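I play left back for Gasadside's over-35s, and for two seasons I was also the one washing the kit. You learn a lot about mud that way. A few things that work for me, in no particular order.

## Mud first, water later

Let it dry! I know you want to throw everything in the machine the minute you get home, but wet mud just spreads. I hang the shirts over the porch rail, leave them till morning and go at them with an old nail brush. Most of it drops off. Then a cold rinse, then the wash, inside out so the numbers don't crack.

## Grass stains

White vinegar and water, half and half, dabbed on and left for 10 minutes. For the really green knees (we played Nukotthorpe away in March and I slid more than I ran) I do it twice and rub in a little dish soap before the wash.

## Cleats

- Pull the insoles and laces out right away.
- Stuff them with newspaper, and swap it after 3 hours.
- Keep them off the radiator. I split a good pair of Dagdags down the side doing that and I'm still sore about it.
- An old toothpick gets the grit out from around the studs.

## The drawer of cords

We watch the big games in my garage, so there's a projector, a speaker, the pump for the balls and a cord for every one of them. I used to keep the whole lot in a shopping bag and miss kickoff untangling it. Now each cord gets coiled loosely, over and under, and goes in its own slot in a divided wooden tray. Any old cutlery tray will do if the slots are wide enough. Don't wrap cords tight around your elbow, they stay kinked forever.
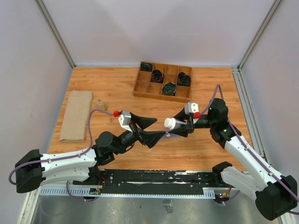
## Shin guards and that smell

Baking soda, overnight, in a plastic bag with the guards. Shake it all out in the yard. The cloth sleeves can go in with the socks, but take the hard part out first or it bangs around like you're washing a brick.

## Ball care

Wipe it, don't soak it. A drop of glycerin on the needle before it goes in the valve saves a lot of slow leaks. My Clevumau match ball is on its third summer and still holds air fine from one weekend to the next.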